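So the machine stayed. I know a few of you had money on it going back to Brindaler by February, and I'd like to remind everyone that I was promised a lunch.

For anybody new, I work in kitting at Dixit. We put together tool sets for schools and craft shops, which means rulers, glue, cutting mats, snap-off knives, whatever the order says, all into one carton with a packing list on top. There are nine of us on my shift. Until last winter every single item went into every single carton because a person picked it up and put it there. Now there's the Tevus, a long gray thing with a pick arm on one end and a carton taper on the other, and it takes up the spot where we used to keep the good chairs.

I wrote a pretty grumpy post when it showed up. I just reread it and I stand by maybe half!

The part I was wrong about is the taping. I did taping for four hours a day, most days, and I had a wrist brace in my locker and another one in the car. I haven't put either one on in weeks. The Tevus folds the flaps, pulls the tape, slaps it down, and sends the carton along, and it sounds like somebody tearing a bedsheet over and over, but you get used to it (I caught myself humming along with it, which Prakash will never let me forget). We used to be proud of a morning where we got to 109 school sets before lunch. The first decent day with the machine we were over 300, and that was with it stopping every so often to sulk over a bent flap.

Which brings me to the flaps. It hates a soft carton. If the cardboard got damp in the truck, or somebody leaned on the stack, it will refuse that box and flash its yellow light until one of us walks over. A person just squeezes the corner back into shape and moves on without even noticing they did it. I'd guess I squeezed a thousand corners in my life before I knew that was a skill.

So my day is different now. I used to stand in one place and do one thing, and talk. Now I walk. I load the trays, I check the count screen, I clear the light, I go back to the trays. My step counter is thrilled. What I miss is the talking, and I don't mean that in a sappy way, I mean I used to know what was going on with people. When four of you are standing at one bench taping for four hours, you hear about the new baby and the transmission and the sister-in-law. With the machine in the middle we're spread down both sides of it and you have to holler. Keerthana and I have started taking our break at the same time on purpose — 10:15, by the vending machine — so we can catch up on all of it at once.

Keerthana Rai, by the way, is now the person who can talk to the Tevus. She got two days of training from the Brindaler people and came back with a binder. She's the one who teaches it a new set when the order changes, where the glue is, how to grab the mat, how hard to squeeze. She got a raise for it too, and she should have. I was a little jealous about that for a while, and I'll admit it here where she might read it. I was asked if I wanted the next training spot and I said let me think, and then I thought for too long and it went to Prakash Thevar on second shift. If they ask again I'm saying yes before they finish the sentence.

The other thing that changed is how the pace feels. The old pace was ours. If we were short a person, it was slow, and everybody could see why it was slow. The machine has a number on a screen, and the number goes red when we fall behind, and I swear my shoulders go up by themselves when it does. We complained, and to their credit they listened. The screen now faces the supervisor's desk and we have a little light instead. Same number, I'm sure, but I sleep better. If your place is getting one of these, ask where the screen is going to point. I'm serious, ask early.

Then there was the Falevau order. They're a big customer for us, and they wanted a starter set with snap-off knives and a small wooden box, and somebody upstairs figured the Tevus would do the whole thing. We tried it. It could pick up a knife fine. It couldn't tell you if the blade moved nicely or if the knob was stiff, and it had no opinion at all about whether a knife was one you'd hand to a beginner. You find that out with your thumb. You run the blade, you feel it catch or not catch, and you know. I tried to explain to the Brindaler guy what I was feeling for, and I could hear myself saying "sort of gritty?" and watch him not write it down.

So the knives came back to us. It's slow, your fingers get tired, and I volunteer for it every time it's on the board. It's the closest thing left to the old bench. You get your knives and your box and your cardboard, you settle in, and you go at your own speed for a while with no light telling you anything. Keerthana says I look like I'm shelling peas.

I do wonder how long that lasts. There's supposed to be a gripper coming that can feel resistance, and she has already seen the brochure. I asked her if it could do gritty and she said there was no mention of gritty. I'd probably be sad about it for a week and then be glad for my thumbs, same as with the wrist. I seem to be a person who gripes first and comes around later, and my family would tell you that's been going on since well before any robots.

Anyway, I promised I'd show the knife work to the folks who asked in the comments what on earth I was going on about: 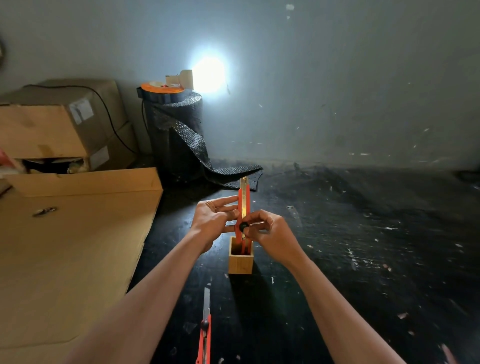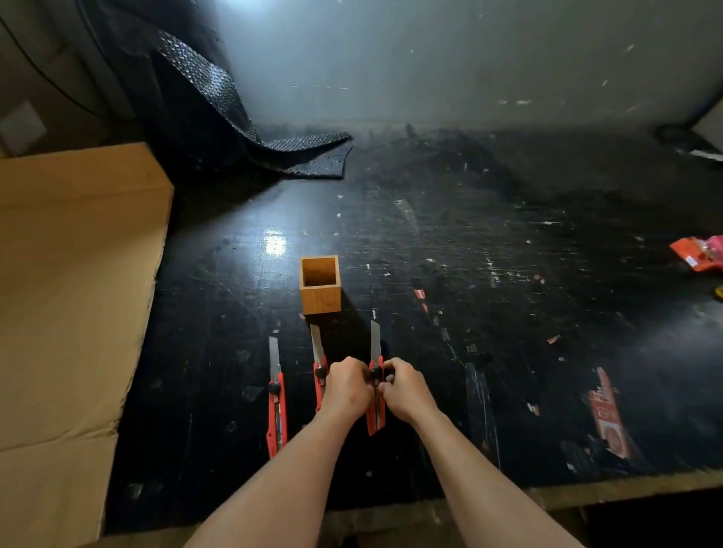
A few of you also wrote to ask the same thing: did anybody lose their job when the machine came in?

Everyone on my shift kept theirs, and our hours stayed the same. The seasonal jobs are what went. We used to bring in extra people for the back-to-school rush, mostly for taping, and this year we were told there wouldn't be any. Some of those people came back every summer and I liked working with them, and I don't know where they ended up.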